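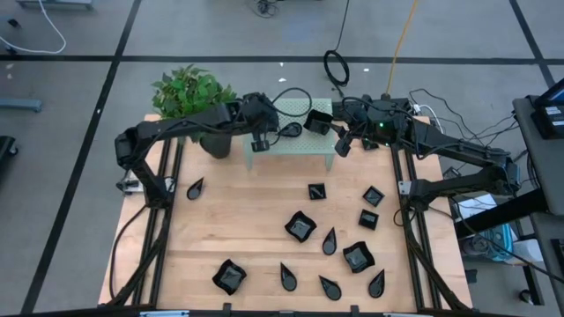

Would you also consider a person who has repaired sewing machines for years but never touched a robot arm? The question reached us by mail after the first notice, and we answer it here for all: yes, we would. Please apply.

Technician for a two-arm table cell (setup, care and repair)
Bostero, Estdale site
Part time or full time, start in June

Bostero is looking for one technician to take over the daily care of the Pelldale cell in our Estdale workshop. The cell has two black arms, one on each side of a wooden table, and between them the work is handling of dishes: square ones and teardrop ones, small and large, onto a stand and off it again. The programming is done by other colleagues. Your work is the machine itself, so that it stands in the morning the same way as it stood in the evening.

The post is permanent after a trial time of 6 months. Until now the care of the cell was shared among the people using it, and small things were left too long. We wish now to have one pair of hands for it.

What you will do

Mornings begin at 7. Before the first run you check the mounting of both arms at the side rails, with the torque wrench and not by feeling. Then you move each arm slowly by hand control through its full reach and listen. You look at the cables over the whole length, above all where they make a loop near the gripper, and you write in the cell book what you have found. Also when you have found nothing, you write it.

After the check you set out the dishes for the first task. Every task has its own sheet with the starting places, and the sheet must be followed. If a sheet is wrong or not clear, you correct it together with the colleague for that task. Please do not correct it alone.

The gripper fingers are the part which needs the most attention. The dishes are shiny and have sloped walls, and a finger that is worn or a little turned will let them slide. You will clean the fingers, compare them with the reference pair in the drawer, and change them when the difference is more than the sheet allows. Changing a pair takes a trained person less than 60 minutes, including the new zero position. In your first weeks it will take longer, and this is no problem for us. 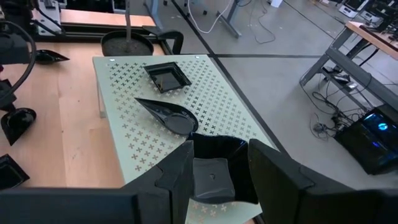 Bostero Workshop Notices, Issue 66, page 7

Further tasks are the calibration of the cameras after each change of fingers, the placing of the perforated stand, and the keeping of spare parts. For the stand we use a wooden gauge made in the workshop. It is simple, but it works only if the stand is pushed fully against it on two sides. The gauge must be off the table again before the arms get power.

Repairs are done on the spot when possible. Typical cases are a connector that lost contact, a cable with a damaged jacket, a clamp screw that became loose, a fan with dust. Gearboxes and motor drives are not opened here. They go to the repair house in Pilkington, and you prepare the packing and the fault report. A good fault report says what the arm was doing, at which joint, at what speed, and what you have tried already. We will show you earlier reports, good and bad.

One afternoon in the week is kept free from runs and belongs to you for maintenance. We protect this afternoon. If somebody asks you for "only one quick run" in it, you may say no.

What we expect

You have worked with your hands on machines of some kind: packing lines, printers, bicycles, lab instruments, knitting machines. A certificate in mechatronics or electrical work is welcome but it is not a condition.

You can use a multimeter and read a wiring plan, or you are willing to learn both during the trial time.

You write short, clear notes in English. Mistakes in grammar are allowed (the writer of this notice makes them too). Missing notes are not allowed.

You respect the emergency stop and the lockout rule. No hands are on the table while an arm has power and is set to automatic. There is no exception for experienced people.

You can stand for longer times and lift 6 kg, which is the weight of the calibration case.
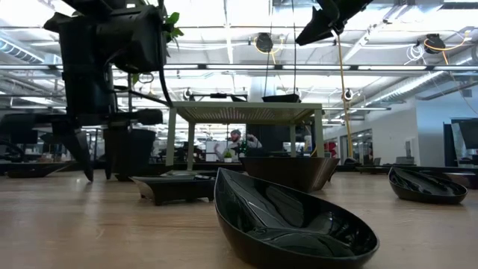

You should also be comfortable to stop a run. Colleagues will sometimes be in a hurry and an arm with a strange noise will still be moving all right. In this case it is you to decide, and the decision stays until you have looked at the joint. For the same reason we ask in the interview for one occasion when you stopped a machine, and what came after it.

What we offer

Between 20 and 38 hours in the week, according to your wish. Work shoes and tools are paid by us. You get two weeks of introduction at the cell, then one week at the repair house in Pilkington with travel and room covered. There you will see from the inside the joints which you check every day from the outside. The pay follows the Bostero table for technicians and is told to every applicant before the interview, so you do not need to guess a number in your letter.

The workshop can be reached by bus, and the last part is on foot, uphill. Bicycles can be put inside.

How to apply

Send one page about yourself and one page about a repair you have done. The second page is for us the more important. Say what was broken, how you found it, and what you would do differently now. A drawing by hand is very welcome. We do not need a photo of you, and we do not need your school marks.

Applications go by post or in person to Bostero, Estdale, marked "Pelldale cell". Applicants from the first notice are still in the process and do not need to send again.

The interview has two parts: a talk, and a practical part at a bench with a gripper taken off its arm. You will be asked to take out the fingers, find the fault we have put in, and mount everything again. Tools are there, but you may bring your own. The gripper manual lies on the bench and may be used the whole time.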